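Re: [grirkstead-oldpcs] Which slots, and has anyone done one of these towers?

On Thursday, someone at the Enier end of the list wrote:
> I've been given one of the old office towers that came out of
> Michalski's and I want to put more memory in it. Before I order any,
> can anybody with the same machine open theirs up and tell me how many
> slots there are and whether I can get at them without pulling the
> whole drive cage out? I've got big hands and a short temper.
> Also is it worth bothering, or should I just strip it for bits?

Definitely worth bothering! I've got one of the same batch here in Bitholm (mine has stock number 1498 on a sticker, I think yours will be near it) and I had the side off this afternoon anyway, so you've caught me at the right moment.

Short answer: there are four memory slots in a bank on the board, black, with white catches at the ends. They're near the processor bracket, and you shouldn't need to touch the cage, though the cables do loop over that part of the board and I'd ease them to one side first. The flat ribbon is the one I'd be most careful with. I've cracked the plug off one of those before now and spent an evening swearing at it.

Not every cable sits the same way from one to the next.
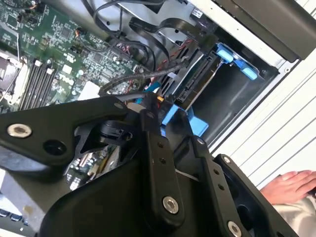
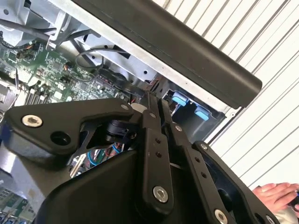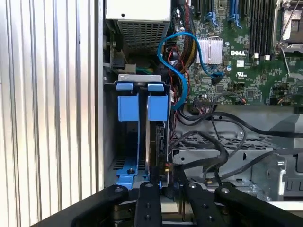 Side panel off in all three. The last one shows the most: power supply at the top, the big finned heatsink, and the blue SATA cable looping over.

A few odds and ends while I think of them. Pull the mains lead out, then hold the power button in for 10 seconds or so before you put your hands in (I always forget and do it afterwards, don't be me). Write down where the little front panel plugs go if you take any off, because I've never once put them back right from memory. And blow the dust out of the heatsink fins while you're in there, outdoors if you can manage it, my kitchen still hasn't forgiven me.

As for which memory to buy, read what's printed on the stick that's already in yours and match it. I wouldn't trust my machine as a guide, they were all fiddled with over the years at Michalski's and no two have quite the same stuff in them. I've got a shoebox of spare sticks from number 1124, which died of a bad board last winter, and you're welcome to a rummage if you're ever over this way. Postage only if you want them sent.

Does yours have the blue plastic tray for the drive, by the way? I'm after a spare, and I'd happily swap some memory for one.

Right, tea. Shout if you get stuck.

--
Bitholm end of the list, mostly beige things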